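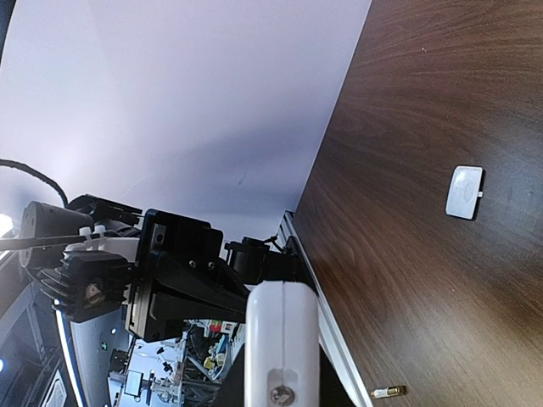

Mardi 5 octobre 2021

Il y a des bricoles qu'on repousse pendant des mois et qui prennent une matinée. Depuis le mois d'août, je me promettais de m'occuper enfin des panneaux de bois de l'atelier, ceux que j'avais récupérés chez Varkach quand ils ont vidé leur réserve (394 euros le lot, livraison comprise, et je ne regrette pas un centime !). J'aime ce brun foncé, ces veines un peu rousses qui filent d'un bout à l'autre et qui changent complètement selon l'heure où on les regarde. Le mur, lui, est resté dans sa teinte lavande très pâle. Onyekachi Fashola, ma voisine de palier, trouvait que j'aurais dû le repeindre en vert. On en a parlé longuement autour d'un café et puis j'ai gardé ma lavande, parce que contre le bois sombre elle me plaît vraiment.

Le nettoyage d'abord. Un chiffon doux, un peu de savon noir très dilué, toujours dans le sens du fil, et on essuie tout de suite. J'ai fait l'erreur, la première fois, de laisser le savon sécher pendant que je répondais au téléphone, et j'ai dû tout reprendre. Ensuite une cire incolore de chez Griltier, en couche très mince - vraiment très mince, le pot de l'an dernier est encore à moitié plein - et on laisse tranquille 30 minutes avant de lustrer.

Reste la question des petites choses collées. Vous savez, ces pastilles blanches qu'on pose « en attendant » et qui finissent par faire partie du décor. Pour celles qui tiennent trop bien, Vojtěch Mikuš m'a appris à les tiédir au sèche-cheveux puis à glisser une vieille carte de fidélité dessous, tout doucement. La colle qui reste part avec une goutte d'huile de cuisine. Essayez quand même dans un coin avant, je ne voudrais pas être responsable de vos auréoles !

Et pour les petites pièces en métal qui traînent toujours sur un rebord, j'ai ressorti une boîte à biscuits. Tout y va, sans tri, et je regarde dedans avant de racheter quoi que ce soit. La semaine prochaine je m'attaque au tiroir du bas, si le courage ne me quitte pas d'ici là.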